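Search tickets Search

Ticket 239 – Dishwasher stops mid-cycle, drain light blinking
Opened by: Joris Dekker
Status: Resolved

Hi all, me again, sorry! The Vogler in our upstairs kitchen has started quitting partway through the normal wash. It hums, the drain light blinks three times, then it just sits there with a puddle in the bottom. I've turned it off at the wall and back on – same thing. The quick wash makes it all the way through, which I really don't get.

Update 1
Pulled the filter like Hildegard suggested. It was pretty gross (rice, a soggy label, something that used to be spinach) so I gave it a good scrub and ran it again. It got to 16 minutes and then blinked at me. So the filter needed doing anyway, but it's not our problem.

Update 2
Had a look at the drain hose. It goes up behind the cabinet and then drops way down behind the trash pull-out, and there was a nasty kink right where the pull-out slides back. I moved the hose over and clipped it up high under the counter, like the Drasby install sheet shows. Normal wash ran to the end!! I did it again with a full load to be sure, and that one finished too.

Only thing left is the mugs. The ones on the top rack at the back still come out with a gritty ring inside. 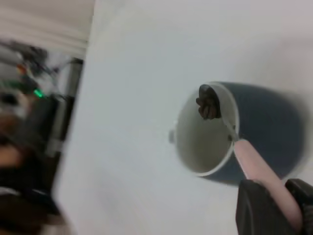
I'm guessing the upper spray arm has a couple of clogged holes, so I'll go at it with a toothpick over the weekend. If that doesn't do it I'll open a new ticket and leave this one alone.

Reply from Hildegard Schwerdtfeger
Nice work on the hose. Ticket 242 is the same blinking light on the downstairs machine, so could you check for a kink there too before we call Comimen out? Spare clips are in the drawer under the microwave.

Joris again
Will do Monday. Go ahead and close this one.

Flevham Building Help Desk | Contact us | Back to top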